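Week three of robot club and I have finally stopped dreaming about chairs

I mean that in the nicest possible way! The first two weeks were nearly all logistics (the library moved us to the room with the good outlets, then moved us back) and I went to bed counting seats. But we're properly going now, and I've got to write some of it down before I forget.

Quick catch-up for anyone who missed the January post. Our club works in simulation. Fourteen of us, a stack of school laptops, one shared login that Lawal Osagie guards like a dragon, and a virtual arm that has to grab parts and put them where they belong. We named our team Yurt. There was a vote. I lost, I wanted Hoson, and I've made my peace with it because Hoson is now the name of our practice world.

So what have we been doing? Grasping, mostly. I had no idea how much there is to say about picking something up. You get the arm over to the part and think the hard bit is done, and then you close the fingers a hair too early and the part skates off into the distance. Tayla Halliday managed to launch one clean through the floor, which got a round of applause, and then she spent the rest of the evening working out why. (Her collision shape was missing. She found it all by herself and I was so proud I had to go and refill the water jug.)

The kids have started keeping a log of their attempts, and I love reading it. "Try 23, came in crooked." "Try 24, crooked the other way." Anatole Lebrun draws little arrows next to his. They've worked out that the wrist view tells them things the big overhead view never does, especially when they're lining up on something round, and now they argue about camera views the way other kids argue about pizza toppings.
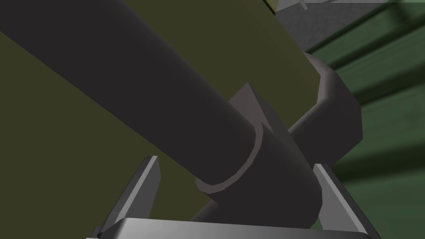 Elżbieta Sowa has been helping with the math, and she has a great trick for explaining approach angles using a pencil and two rulers. I've stolen it for my own classes. She makes them say out loud which way the fingers will move before they're allowed to run anything – it slows everybody down at first, and then about ten minutes later they're much faster than they were.

Next up is Ikbridge, the regional meet on 28th August. Our score in the last practice run was 3750, and Stepan Pylypenko is convinced we can beat it if we stop wasting moves between grabs. He's made a chart. I'm not allowed to touch the chart.

If you have an old laptop that still boots, we'd love it. Same room, same time, and yes, I'm bringing the cinnamon things again.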